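Chapter 6
Working Around a Fixed Appliance: Layout, Reach, and Cable Management

Chapter objectives

After completing this chapter, the reader should be able to:

Lay out a two-arm work cell around an appliance that was not designed for robot use.
Define a keep-out volume for a hinged door and store it in the motion planner.
Size a service loop for a wrist cable on a six-joint arm.
Select a shelf approach that avoids contact between the gripper housing and the shelf wall.
Write an acceptance sheet for a pick task before the first powered run.

6.1 Introduction

The builds in Chapters 3 through 5 used a flat bench. A bench is a forgiving fixture. It has one working surface, no moving parts, and open access from at least three sides. Household tasks rarely offer these conditions. A cabinet, a drawer, or a refrigerator adds a hinge or a slide, restricts access to one face, and places the target inside an enclosed volume where the arm can be blocked by its own wrist.

This chapter follows a single build from layout to first trial. The work was done in the Hunduta shared workshop, on floor space that is open to other members outside booked hours. The robot is a two-arm unit on a central body, assembled from the Rezende joint set described in Chapter 2 and fitted with the parallel-finger grippers built in Chapter 4. The control software is Plirnine, in the configuration left at the end of Chapter 5. Readers using a different controller should find the equivalent of each setting before going on; the names differ, but the quantities do not.

The appliance is a small white refrigerator. Small refrigerators are inexpensive, light enough for one person to move, and available second-hand. They also sit low, and this affects almost every decision in the layout. The shelf of a compact unit placed directly on the floor falls below the comfortable working range of most body-mounted arms. The elbow must fold, the wrist must pitch down, and the forearm approaches the shelf from above at an angle that leaves little clearance under the top of the opening.

The usual remedy is to raise the appliance. In the Hunduta build the refrigerator stands on a slatted wooden rack. A rack of this type has two advantages over a solid box. The power cable can be passed down between the slats, and air can move under the cabinet. It has one disadvantage: a finger or a cable loop that drops below the top surface can catch on a slat. Section 6.4 treats this case.

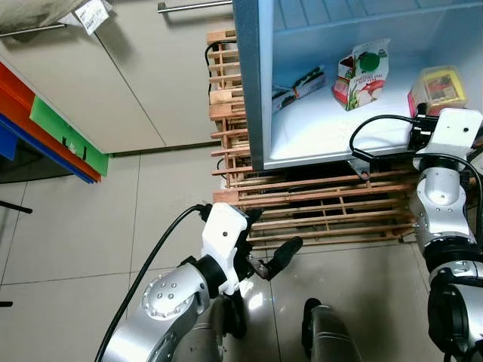

6.2 Describing the work volume

The work volume is the region in which the gripper must be able to place its fingertips at a usable angle. It is smaller than the reach envelope given in an arm's data sheet. Reach is measured to the wrist center or to the tool flange with the arm free to take any posture. In an enclosed shelf, most of those postures are excluded.

Four quantities define the work volume for a shelf task.

Opening width. The clear distance between the inner face of the open door and the opposite side wall, measured at shelf height. The door reduces the opening when it cannot swing fully clear.

Opening height. The distance from the shelf surface to the next obstruction above it.

Usable depth. The distance from the front lip of the shelf to the rear wall, less the thickness of any ribs molded into the wall. An item tilted against the rear wall must be entered from the side or from above, and the depth behind its upper edge is lost.

Approach angle. The range of wrist pitch over which the gripper housing clears both the shelf and the obstruction above it.

Record all four before moving the robot. They are properties of the appliance and do not change when the robot is relocated. The position of the robot body is then selected to satisfy them.

A common error is to place the body on the centerline of the appliance. With two arms this gives equal reach on both sides, but it also places the open door inside the sweep of the arm on the hinge side. If the hinge is on the left, as seen by the robot, the left arm has no useful path into the shelf. It should be assigned to the door, and the right arm to the shelf. The body is then shifted toward the side away from the hinge until the shelf arm can enter without crossing the plane of the open door.

6.3 The door as an obstacle

A closed door is a flat panel in a known position. An open door is a flat panel in a position that depends on the hinge angle, and the hinge angle can change when the door is touched. The planner must be given a volume that covers every angle the door may take during the task.

For a refrigerator door the volume is a sector of a cylinder. Its axis is the hinge line, its radius is the width of the door plus the door's thickness, and its angle runs from the smallest to the largest opening expected. In Plirnine this shape is not available as a primitive. It is built from a row of upright boxes, each set at a different angle about the hinge. Boxes at the outer edge of the sector should overlap so that no gap is left between them.

The stored volume is marked as closed to the shelf arm and open to the door arm. The door arm must be allowed to enter the sector in order to touch the door. If the same flag is applied to both arms, the planner will reject every door motion as a collision. The fault is easy to recognize in the log: code 2712 is returned before any joint has moved.

Soft material near the appliance requires separate treatment. A cloth cover or drape is not rigid, does not hold its shape, and is poorly represented by a box. It should either be removed or be enclosed in a keep-out volume with a generous margin. Contact between a finger and hanging cloth produces very little force at first, so a force limit will not stop the arm before the cloth is snagged. For this reason force limits are not accepted as protection against soft obstacles anywhere in this book.

The floor must also be entered. Glossy tile gives a strong local reflection under an overhead light, and a depth sensor may return false points or no points at that spot. Enter the floor as a fixed plane at a measured height. Do not take it from sensor data.

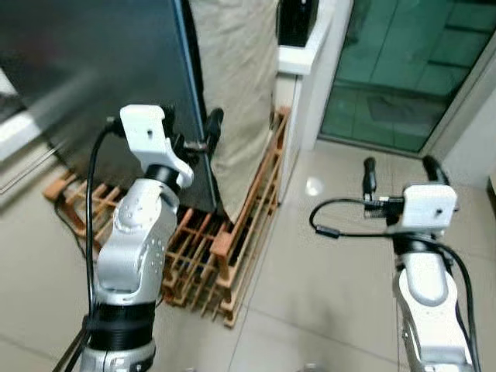
6.4 Cable routing at the wrist

Each gripper in this build is served by one cable that leaves the housing, forms a free loop, and returns along the arm toward the body. The loop is called the service loop. It must be long enough to permit full wrist rotation and short enough to stay clear of the work.

The required length is found with the arm unpowered. Turn the wrist by hand to one end of its travel, then to the other, and note the posture that draws the cable tightest. Leave slack at that posture. The Grornance cable clips used in this build are placed on the forearm link, never on the wrist collar itself. A clip on a rotating part converts rotation into tension.

The following points apply to any task performed at a shelf or above a slatted support.

The loop should stand to the outside of the arm, away from the other arm, in the posture used for the longest part of the task.

An inline connector adds stiffness and weight at one point in the loop. Place it where the cable runs straight, if the cable length permits.

The lowest point of the loop should remain above the top surface of the rack at every planned posture. If it cannot, cover the open grid with a thin board.

The appliance's own power cable is to be treated as part of the layout. Route it behind or beneath the support and secure it before the arms are energized. A cable lying on the floor in front of the support is within reach of a lowered finger.

Recheck the loop after each change to the gripper. A longer finger changes the wrist posture at the shelf, and with it the shape of the loop.

6.5 Selecting test items

The first items placed on the shelf should differ in shape and stiffness. A capped carton presents flat sides and a definite top. A small packet is thin and may lie at an angle. A box with a lid may be gripped across the body but should not be gripped by the lid until the lid has been shown to hold. Three such items are sufficient for a first trial and leave room for the fingers to enter between them.

Position each item by hand and record where it stands. Repeatable placement is more useful at this stage than realistic placement. Random placement is introduced in Section 6.9, after the fixed case has been accepted.

6.6 The acceptance sheet

An acceptance sheet states, in advance, what the build must do and how the result will be judged. The sheet for this chapter contains the following entries.

Task: remove one named item from the shelf and hold it clear of the opening.
Start condition: door open, items at recorded positions, both arms at rest posture.
Number of trials: 61.
Pass: item held clear of the opening, no contact with the door, no other item displaced from the shelf.
Fail: any other result, including a planner refusal.
Operator action permitted during a trial: emergency stop only.

Planner refusals are counted as failures so that a cautious configuration cannot score well by declining to move. The sheet is completed and saved before the first powered run. Changes made afterward require a new sheet and a new set of trials.

Section 6.7 gives the procedure for bringing the shelf arm to its entry posture at reduced speed.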